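Assistance Colteo – Plateaux et plans de travail
Ticket 229 – Plateau Skorance : auréoles après nettoyage
Ouvert le 2 avril 2021
Statut : en attente du client

Bonjour ! Alors voilà, j'ai un plateau Skorance ton bois clair depuis janvier, j'en suis ravi, sauf que j'ai des auréoles mates qui reviennent après chaque coup d'éponge (surtout vers le milieu, là où je pose tout). J'ai essayé le savon noir, puis le spray Varkora à moitié dilué : pareil. Au bout de 2 passages ça s'en va presque, et le lendemain rebelote. Est-ce que j'ai bousillé la finition ?

Réponse du support
Bonjour, des traces de ce type viennent le plus souvent d'un reste de produit. Arrêtez le Varkora, rincez à l'eau tiède, essuyez dans le sens du veinage avec un chiffon microfibre et laissez sécher 11 heures sans rien poser. Merci de nous indiquer le sens du veinage.

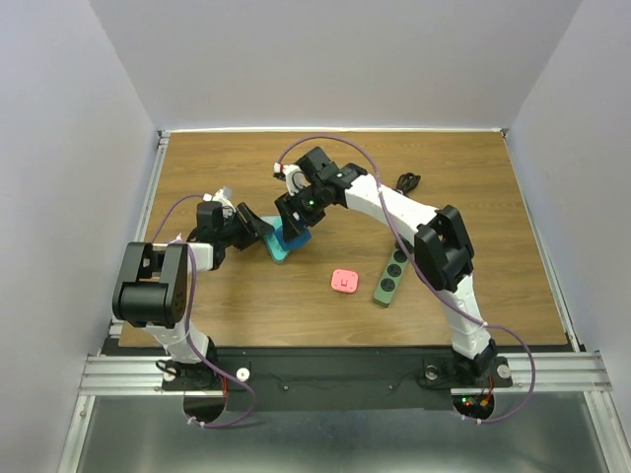 Sithole

Le veinage file dans la largeur, de gauche à droite, avec de longues stries, et moi j'essuyais en rond, bien sûr... Du coup j'ai tout repris hier soir : rinçage, microfibre, séchage. Ce matin je ne vois plus rien en lumière rasante, mais je me méfie, je vais attendre encore un peu avant de crier victoire ! Autre question tant que j'y suis : le truc en plastique turquoise et bleu posé dessus, un peu à gauche du centre, ça peut marquer le plateau si je l'y laisse plusieurs jours ? Et vous pouvez laisser le ticket ouvert jusqu'à la semaine prochaine ?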